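Textiles and Trade, Week 7
Handout: How red got cheap

Please read before Wednesday. Those who read it during Wednesday will be easy to spot.

1. The trouble with red

For most of history a good red was hard work. Madder root gave a brick colour and took years to grow. Kermes, an insect scraped off oak trees, gave a better one at a price that kept it on bishops. Grey, by contrast, could be had from any sheep of the right temper, and undyed cloth was what most people wore and sat on.

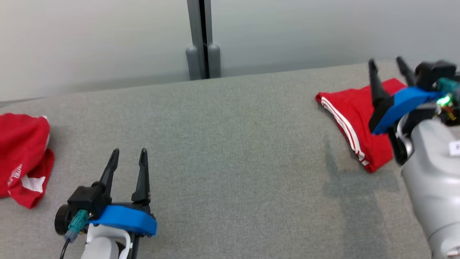 2. Cochineal

Spanish ships brought cochineal from Mexico in the sixteenth century. It is another insect, and a far stronger dye than kermes. Buyers argued for years over whether it was a seed, a berry or a worm, and the Spanish were in no hurry to settle the matter.

3. Coal tar

In 1869 chemists in Germany and England worked out how to make alizarin, the red in madder, from coal tar. The madder farms of southern France were finished within a generation. Red then slid down the social scale until it reached the PE kit. 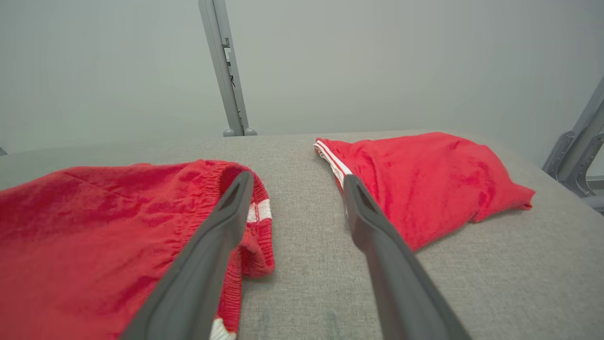 Fig. 2. Red garments on grey fabric.

Most sportswear is now polyester, which ignores madder completely and needs disperse dyes and a good deal of heat. Stubbs (chapter 2, on the reading list) is sound on this, if you can stay awake through the tables.

4. For discussion

Did cheap dye make colour mean less, or only make it mean something else? Bring one argument and be ready to lose it.

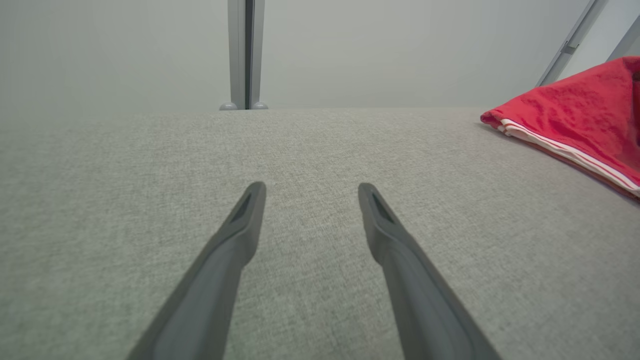 Vignesh Varghese objected last year that uniforms, flags and football shirts all came to lean on red once anyone could afford it, so the meaning had simply moved house. I still think he let the bishops off lightly.

Essay titles go up in June.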